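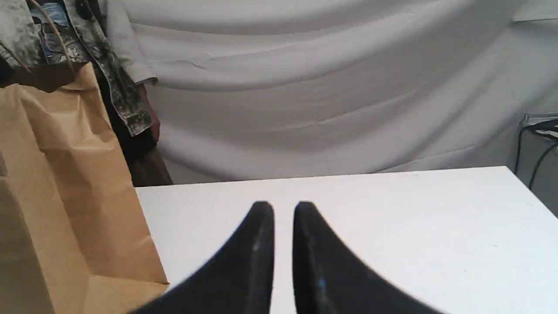

Botport has opened a new round of example gathering at its Pollholm site for Haruna, the company's learning system for handling everyday packaging. The round began in September and is devoted to paper carrier bags, which bend and crease differently each time they are gripped.

According to the company, 677 examples have been accepted to date. Each one records the view from the robot's wrist together with the position of the gripper. Staff review every recording before it is added to the training set, and 101 have been returned for a repeat.
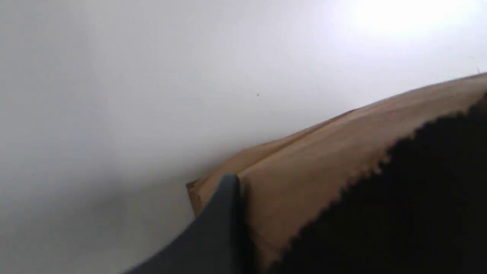
Next steps

A further 184 examples are planned with the same type of bag. Work will then move to the Kulison site, where 25 bags of other sizes have been set aside. Botport will hold back part of the Kulison material for testing and will not use it to train the system.

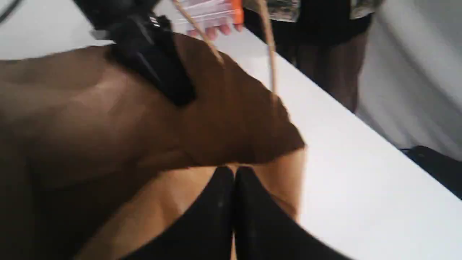 Gripper fingers at a brown paper bag during work on the Haruna examples in Pollholm.

Results from the first training run will be presented to partner companies at the Pollholm site on a Wednesday still to be announced. Partners who wish to attend should write to the Botport office.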